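Two Days at the Campus Radio Marathon

Friday, June 30, 2023

I signed up for the overnight block because it was the only one left on the sheet. Our station runs the summer radio marathon every year to pay for new equipment, and students and alumni take turns on the air until it ends. I graduated a while ago, but I live close enough to walk over, so I keep getting asked.

My partner for the shift was Hafiz Pillai, a sophomore who had never been on the air before. He brought a list of songs and a thermos of tea. I brought a sweater, which I needed. The building keeps the air conditioning running all night, and the booth gets the worst of it.

We started at 2 in the morning. The first hour was mostly requests from people in the dorms, plus one from Dewanti Subramaniam, who used to run the station and now lives in Likville. She asked for the longest song we had so we could get something to eat. We took her advice – there was cold pizza in the hall.

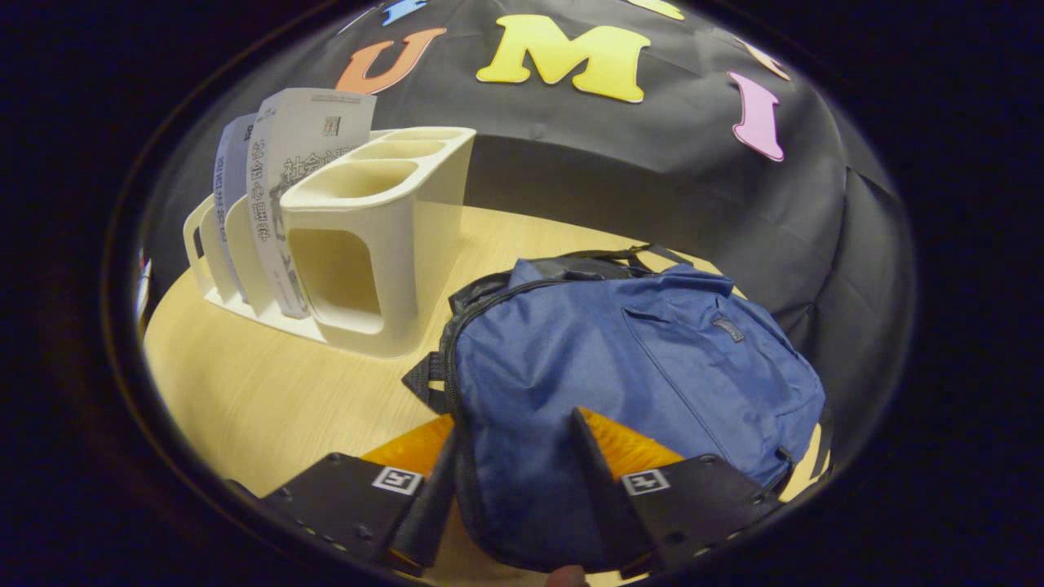 After that the phone went quiet and we just talked between records. Hafiz told a story about missing the last bus home after a Granda show and walking back with his drum on his shoulder. I thought he did well. He stopped reading from his notes once he got going, and he only left dead air once.

Saodah Simanjuntak came in at sunrise to take over and told us the pledges had passed 1,000 dollars. That should cover the new mixer, with a little left for microphone stands. The old ones slide down while you talk, so you end up slouching by the end of a song.

I went home and slept until lunch. The station is already planning a smaller show for July, and I said I could do an afternoon.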